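Holding Quality of Dressed Bean Salad Prepared in Advance
Project report, second year

1. Purpose

Many salad recipes say that the dish can be made ahead, but few say for how long. This project looked at a dressed salad of white beans, celery, red onion and parsley, and asked how its texture and flavour changed in the fridge. Green salads and salads with soft cheese were left out.

2. Ingredients and dressing

Dried beans from Dalilbridge were soaked overnight and simmered until tender. The dressing was oil, lemon juice, salt and a little mustard, whisked by hand. Two versions were made: in version A the beans were dressed while still warm, and in version B they were cooled first. All other quantities were the same. 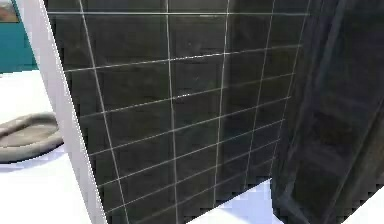

3. Method

Each version was divided between lidded tubs and kept in the same fridge. A tub was opened after 2, 10 and 24 hours and left out of the fridge for a short time before tasting. Cold food tastes less salty, and an early trial served straight from the fridge gave low scores for seasoning.

The tasting panel had 11 members. Each scored firmness, sharpness, saltiness and overall liking on a five-point scale.
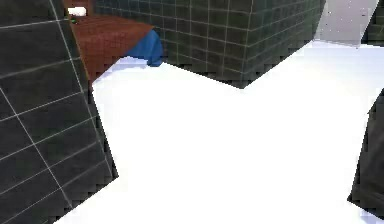

Panel members were not told which version they had been given. Water and plain bread were provided between samples. Any liquid at the bottom of a tub was poured off and weighed before serving – this was not done in the early trial, and those results are not used.

4. Results

Version A was preferred at 2 hours and at 10 hours. The comments mentioned a fuller flavour inside the bean. Version B was described as sharp on the outside and plain in the middle at 2 hours, though the gap had narrowed by 10.

At 24 hours the celery had softened in both versions and the parsley had darkened. More liquid was poured off from version A. Scores for overall liking fell for both.

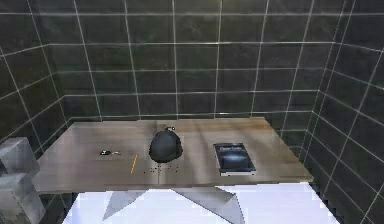
Figure 3. Room with table and tiled walls, computer render.

5. Discussion

The onion was the main source of complaint. Its flavour grew stronger with time and covered the lemon by the last tasting. Rinsing the sliced onion would probably help, but it was not tested. The parsley could be added just before serving without changing the rest of the method. 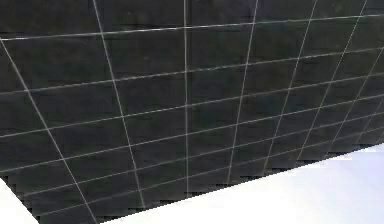
Department of Food Studies, Genden College
Report by Tahmineh Hassanpour

6. Further work

The next batch, planned for July, will use version A only, with the celery and parsley kept apart until serving. A lower salt level will also be tried.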